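Proyecto Bokumix – Informe de avance para Dranlow
Periodo: segundo trimestre de ejecución

1. Estado de las tareas
El inventario de objetos de mesa alcanza 146 referencias, de las cuales 59 tienen ficha completa (dimensiones, masa, material declarado). Las restantes disponen de código y ubicación en el almacén de Ponotance. La entrega prevista para septiembre se mantiene.

2. Superficie de trabajo
Se ha fijado la disposición base: objetos alineados junto al borde posterior del tablero y zona central libre. Las posiciones se registran al inicio de cada serie. Queda pendiente revisar la planitud de la zona delantera – la medición inicial no se repitió tras el traslado.

3. Gastos
Del anticipo de 2000 euros se han imputado 100 a menaje y envases. El proveedor Lamont no ha remitido aún la segunda factura.

4. Conjunto de cocina
La fila de referencia consta de un envase de plástico transparente con un artículo plano marrón, una botella verde de tapón amarillo, dos cuencos encajados (amarillo sobre azul claro) y una cesta de mimbre con fruta, envuelta en plástico transparente.

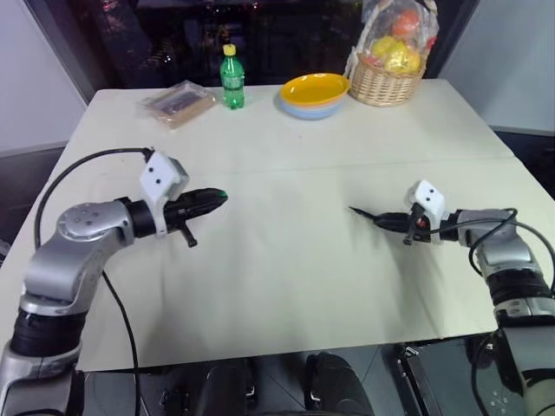
Los cuencos se inventarían por separado, aunque se almacenan encajados. La cesta figura con un único código, sin desglose de las piezas de fruta.

5. Próximo periodo
Completar las fichas pendientes, repetir la medición de planitud y cerrar la lista de envases. Se solicita a Dranlow confirmación del formato de las fichas antes de la próxima entrega.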